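Re: [home-arms] Clearing scrap with two arms – is 5 a sensible target?

Berkow build list wrote:

> We've put up the numbers for the Cultance controller on the
> scrap-clearing job. It has logged 2,737 grasps across all the
> home builds and we think it's ready for anyone with two arms
> and a table. Our suggestion is that each builder aims for
> 5 clean runs in a row and then moves on to folding. Any
> objections?

Yes, a few.

I've had the controller on my pair of arms since November and I don't think a grasp count says much. A grasp gets logged when the fingers close on something. Whether the something then goes in the bucket is a different matter, and that's the part my family would notice. If you take two arms, a table of torn cardboard and a bucket on a stool, I want to know how many pieces ended up in the bucket. I can't find that figure anywhere in the post.

The other thing is what people are using for scrap. The Nindel write-up had neat squares of card, all cut to one size. Mine is real packaging, torn by hand, with bits of paper mixed in. Crumpled brown paper is easy, as anything that sticks up is easy. A panel lying flat on a smooth table is another job altogether, and I'd bet that most of those logged grasps are the easy sort.

Three from my place:

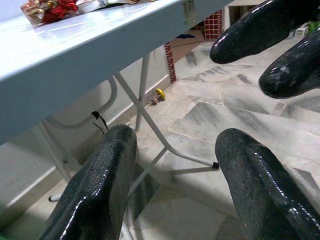
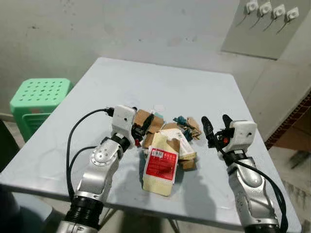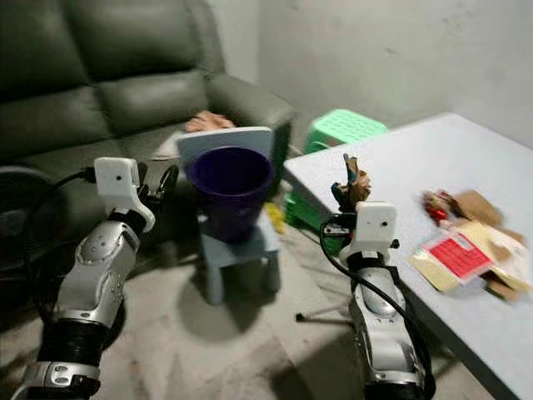 Wrist view of the folding table first, then the scrap pile between the grippers, then the right gripper holding brown paper with the bucket on its stool.

Look at the gap between table and bucket in the last one. The arm has to swing away from the pile with the paper held up, and every swing is a chance to drop it. The cables worry me as well. They hang in loops outside the arms, and I'd like to hear how others tie theirs back without losing reach at the wrist – I've tried clips and didn't like them.

I did 149 attempts with the Bhuiyan settings before giving up on keeping a tidy log, so I'm not saying this from the armchair. Five clean runs in a row sounds strict until you ask what counts as clean. Does a piece on the floor spoil it? Does it count if I nudge the bucket over with my foot?

Could whoever keeps the numbers split them into picked up, carried and dropped in? Until then I'm staying on cardboard and leaving folding alone.

Also, the link to the finger covers in the last digest is dead.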